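Ticket 2567: Grasp planner refuses RAM slots, insists they are a wall
Project: Pastar (PC strip-down cell, Dolilville)
Component: perception / collision map
Opened by: Hamisi Kariuki
Assigned to: Rima Sabbagh
Priority: was Low, now High, see Lajos

Hamisi Kariuki
Since the May merge the planner rejects every approach to the memory slots. Error is "no collision-free path, 1,215 candidates tried". I admire its persistence. Same case, same fixture, same pose file as before. Rolling the planner back makes no difference, so please don't suggest that first.

Rima Sabbagh
Have you tried rolling the planner back?
Sorry. Can you send the collision map as well as the log? The log only tells me it's unhappy.

Hamisi Kariuki
Attached. There is a solid block over the left half of the board, taller than the case it lives in.

Rima Sabbagh
Lovely. That's the voxel filter filling in gaps. Somebody set the closing radius to 4 cells "temporarily" to hide speckle from shiny metal. Git says it was me, so we'll move on.
Try closing_radius: 1 and clear the cached map. The restart script says it clears it. It does not.

Hamisi Kariuki
Block gone. Now the drive cage is missing too and the planner is happy to drive straight through it. Stopped it by hand.

Lajos Sipos
Raising priority. I would like to keep the gripper.

Rima Sabbagh
Fair. The perforated walls come back as noise, and with the small radius the filter throws them away. I've added a per-region setting on branch shboul-regions: radius 1 over the board, 3 over the cage. Clear the cache by hand, run at crawl speed, and keep a finger on the stop. 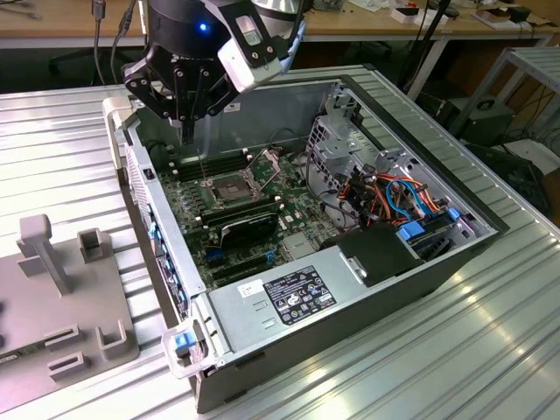
Region boundaries are the bit I'd check next, Hamisi. They're set in the case frame, so they only hold if the tower lies on its side the way the pose file expects. With the cage to the right of the motherboard, the larger radius should start at the cage wall and stay well away from the RAM slots beside the CPU socket. The orange, red and blue cables inside the cage can be treated as solid for now. I have no wish to model spaghetti.

Hamisi Kariuki
Ran it on the branch, 12 Aug 2022. Path found to the slots, cage present in the map, gripper still attached to the arm. Lajos informed of the last point.

Rima Sabbagh
Merging. Leaving this open until the restart script clears what it says it clears. Noura Harb has that one.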